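## Getting your first mix out of Rirnden

Right, so you've got Rirnden installed and the library scan has finished (mine took ages, put the kettle on). I use it for my monthly jungle and drum & bass mixes, and this is the order I do things in.

1. Open **Decks** and drag a tune onto each side. I nearly always start with something off Datumside on the left, as their intros are nice and long.
2. Press **Analyse** and wait for both waveforms to go solid.
3. Set the phrase length to 32 beats. It comes set to 30 seconds, and I've no idea who that's for!
4. Drop a cue point on the first proper kick. Zoom right in for this, because a cue that's a hair late will drive you mad all the way through the blend.

**Note:** tunes with a beatless intro often come up at half speed. Click **x2** next to the tempo and carry on. 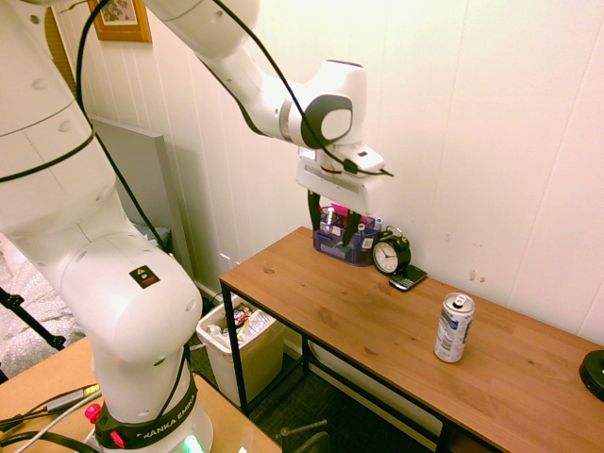
Iddrisu Ackah wrote in to say that step 4 goes much quicker if you turn on **Snap** first, then nudge the cue back by ear. I've tried it on a few old Khoo dubplates and I'm converted, though I still switch it off for anything ripped from vinyl, where the tempo wanders.

5. Bring up the right-hand fader over one full phrase, with the bass rolled off.
6. Swap the basslines on the drop. Do it in one go – two subs at once is just mud.
7. Hit **Record** before you start the real take (yes, I've forgotten, more than once).

**Caution:** keep the master meter under the red. The limiter will catch the peaks but your snares go all papery, and you can't fix that afterwards.

Save the set as you go. Rirnden keeps the last 6 versions and bins anything older, so if you've got a take you love, export it under its own name. My January mix was called "Roten roller final 38" by the end, which tells you how that evening went.

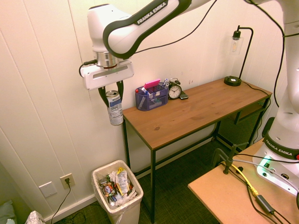 **Can I change the tempo of a tune halfway through a recording?**

Use the **Glide** slider, and keep the change small. Lock the key first or the vocals will slide with it.

8. When you're happy, press **Stop**, then **Export**, and pick WAV for the version you keep.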